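Open Jultham de Ténis de Mesa - Perguntas frequentes

Actualizado a 3 de março de 2022. Se a resposta não estiver aqui, mail para a organização. Não respondo por mensagem privada, perco tudo.

Quando é e onde?
Junho, fim de semana completo, pavilhão do Hultivier. Datas exactas quando o pavilhão confirmar por escrito. Já confirmou por telefone mas quero o papel na mão antes de publicar.

Quem pode entrar?
Federados e não federados. Provas separadas até aos quartos, depois junta tudo no quadro Open. Menores de 14 só na prova jovem. Veteranos podem jogar nas duas, veteranos e Open, mas se os horários chocarem a escolha é do jogador e tem de ser feita até ao fim do aquecimento.

Quanto custa?
27 euros por jogador, uma prova. Segunda prova é metade. Jovens não pagam. Pares: paga cada um o seu, e não, não há desconto por serem irmãos (sim, Ivan e Nazar Horobets, já vi o mail. Os dois mails).

Como me inscrevo?
Formulário no site. Depois transferência, com o nome do jogador na descrição. No ano passado tivemos 183 inscritos e uma pilha de transferências a dizer só "torneio". Sem nome não há lugar no quadro.

Até quando?
Quando o quadro encher, fecha. Há lista de espera, por ordem de pagamento e não de formulário. Quem desistir até uma semana antes recebe tudo de volta. Depois disso só com atestado.

Qual é o formato?
Grupos de quatro, passam dois. Melhor de cinco nos grupos, melhor de sete a partir dos oitavos. Os pares vão directos a eliminar, melhor de cinco até à final. Empate a três num grupo: conta o rácio de sets entre os empatados, depois pontos. Se ainda estiver empatado, sorteio. Nunca aconteceu, mas perguntam sempre.

Há cabeças de série?
Oito no Open. Ranking federativo do mês anterior. Não federados entram por sorteio, mesmo quem ganhou no ano passado. O Sizwe Baloyi já sabe e não se queixou, portanto os outros também não se queixem.

Que mesas e que bolas?
Mesas Ridex, azuis, as mesmas da última edição. Bolas de plástico 40+, três estrelas, brancas. Damos nós. Para o aquecimento tragam as vossas que as do torneio ficam na mesa do árbitro.

E as borrachas?
Têm de estar na lista homologada. A verificação é à entrada, Vasylyna Ostapchuk, mesa ao lado do secretariado. Quem tem picos longos leve a embalagem ou pelo menos o código legível na borracha. Se estiver gasto ao ponto de não se ler, não passa. Raquete suplente também vai à verificação, não é só a principal.

Posso colar a borracha no pavilhão?
Cola de água sim, na sala indicada. Outras não. Não é no balneário.

Equipamento?
Camisola que não seja branca. Calções ou saia. Sapatilha de sola clara, o piso do Hultivier marca-se com qualquer coisa e depois a factura vem para nós. Nos pares convém cor igual mas não vamos excluir ninguem por isso.

Quem arbitra?
Nos grupos arbitram os jogadores, como sempre. Perdedor do jogo anterior fica na mesa. Quem faltar à arbitragem leva aviso, à segunda falta perde o jogo seguinte. Dos oitavos em diante há árbitros. Juiz-árbitro: Abdul-Rahman Yakubu. A decisão dele é final e discutir no meio do corredor não ajuda.

Tempo de tolerância?
Dez minutos depois da chamada. Falta de comparência depois disso. A chamada é feita ao microfone e no quadro, estejam atentos, no canto das bancadas ouve-se mal.

Posso ter treinador no banco?
Um por jogador. Conselhos entre pontos permitidos desde que não atrasem o jogo. Time-out de um minuto, um por jogo.

Prémios?
2.678 euros no total, distribuídos pelas provas. Tabela completa junto com o regulamento. Open leva a maior fatia, feminino e masculino iguais. Jovens recebem material em vez de dinheiro. Pagamento por transferência na semana a seguir, levem o IBAN.

Público paga?
Não. A bancada leva 532 pessoas, nunca encheu. Na final talvez. Flash proibido durante os jogos.

Onde se come?
Bar do pavilhão, sandes e sopa. Para refeição a sério, o Bastos, do outro lado da rua - avisem que vêm do torneio que eles despacham mais depressa. Fecha a cozinha cedo ao domingo à noite, atenção a quem vai até às finais.

Estacionamento?
Parque atrás do pavilhão, grátis. Autocarros de clubes só pela entrada norte. Não parem em frente à porta dos bombeiros, já rebocaram uma carrinha.

Há treino na véspera?
Sim, ao fim da tarde, duas horas. Por ordem de chegada, meia hora por mesa se houver gente à espera. Não é preciso inscrição mas é preciso já ter pago o torneio.

Onde vejo os resultados?
No site, actualizados no fim de cada ronda. Se houver erro digam ao secretariado no própio dia. Depois de publicado o quadro seguinte não se mexe.

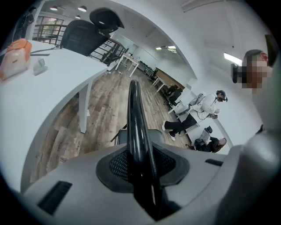

Folhas de jogo em papel ficam guardadas até ao fim do mês, quem quiser consultar manda mail com o número da mesa e a ronda.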